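A morning at the Dunstan shared workshop, where they are teaching an arm to put pens together

I went over in February, having been told twice that the home-built arm there was "nearly doing pens". Nearly is a word I have learned to drive slowly towards. A pen is the practice job: white barrel, metal front section, refill, cap with a clip. The hands have to do it before the arm gets a go.

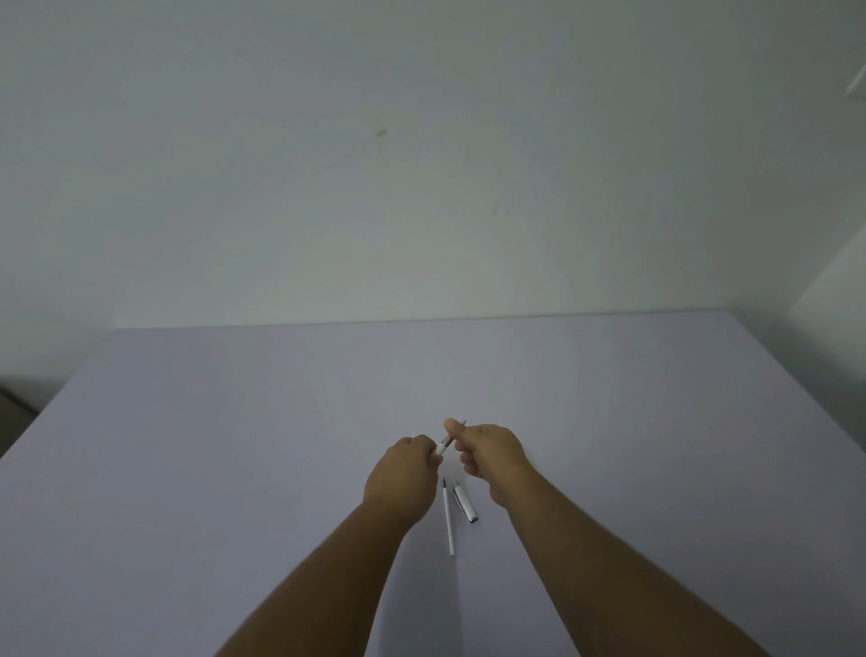 What they are building

The arm is called Trekus and lives on a bench at the back of the workshop. Heather Harawira started it in her garage and moved it in when the garage got too cold for the glue. Joints are printed, the motors are second-hand, and the gripper is on its third set of fingers. She put the cost so far at 725 pounds, not counting the parts that burnt out, which I would have counted.

The plan is to record people doing the job by hand, many times over, and let the software work out the movements from that. They had 170 recordings when I visited. Each starts with the pen in pieces or finishes that way, and the table is kept clear so the software has less to get confused by. My own pens live on a desk with toast crumbs and a phone charger, and I said so. Heather said crumbs were for later.

What I saw it do

Trekus picked up a cap on the first try. It then held the cap against the side of a barrel and pushed, quite firmly, until someone pressed the stop button. On the second go it got the cap on. The third and fourth went on the floor.

Caps are the easy bit, too. Screwing a front section onto a barrel needs two hands that can feel when the thread has caught, and there is only one arm. A second is "on order", from a small supplier called Flenda, and has been for a while. Until it comes, the barrel sits in a clamp, so what the arm is doing and what the people in the recordings are doing are different jobs. I asked how the one teaches the other and got a long answer about wrist angles that I could not follow. Maybe it was a good answer.

They keep a log on the wall. Of the last 102 tries at the cap, 23 were marked as good. I was pleased to see it up there in pen, failures and all — most places would have shown me a video.

Would I go back?

Yes, once the second arm is bolted down. The Jater control board was running hot enough to smell, and I would want a fan on that before leaving it alone in a room. Parking is round the side, the kettle is slow, and you should bring a jumper. Visitors are welcome in the mornings if you ring first.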